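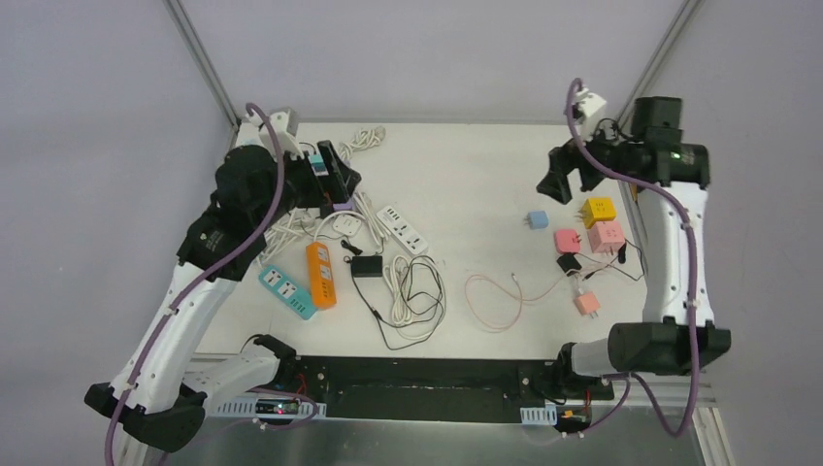 Cotville Repair Library
Minutes of the equipment meeting, February
Chair: Sombat Prasertsri
Start: 6:40 p.m.

1. Minutes of the last meeting
Accepted with one correction. Under item 4, "extension reels" should read "extension cords."

2. Power strips and cords: sorting
The chair reported that sorting has started at the white table. The stock is mixed: power strips in several colors, among them teal, orange and white, together with cords and smaller socket blocks. Everything had been stored in the same bins as the lamps, and the inventory numbers do not match the shelf list.

Agreed sorting order:
Power strips first, by number of sockets, then by cord length.
Single blocks and small adapters second.
Loose cords last, coiled and tied at both ends.

Color is not to be used as a sorting key. The Wernmont branch sorted by color last year and had to repeat the work when borrowers asked for strips by length.

The left half of the table is for unsorted items. The right half is for the smaller chargers and adapters. Items that have been checked go straight to the shelf and do not return to the table.

3. Inspection
Each strip is to be checked for cracks in the housing, loose sockets, damage where the cord enters the body, and a readable rating label. A strip with no readable label is withdrawn even if it passes on the other points. Cords with tape repairs are withdrawn without testing.

A question was raised about small socket blocks with no switch. Decision: keep, but list separately and lend only with a cord of known rating.

The continuity tester is due back from Emari before the next sorting session. Until then, visual checks only, and nothing goes out on loan.

4. Inventory
The current list shows 237 items under "power, portable." The chair considers this figure unreliable, as some strips were entered 2 or 3 times under different names. A new list will be started from zero. Tags go on the cord, one hand's width from the plug, and not on the housing, where they cover the label.

5. Storage
Dimitriou quoted 795 for wall racks with hooks, delivery included. The meeting preferred hooks for strips and shallow trays for blocks. Quote to be revised with fewer hooks and two more trays. No order placed.

6. Actions
Prasertsri: revised quote from Dimitriou; new inventory sheet.
Sorting group: finish the power strips before opening the lamp bins.
Front desk: mark all portable power items "not available" in the catalog.

7. Other business
Request for a second label printer deferred to the next meeting.

Closed at 7:55 p.m.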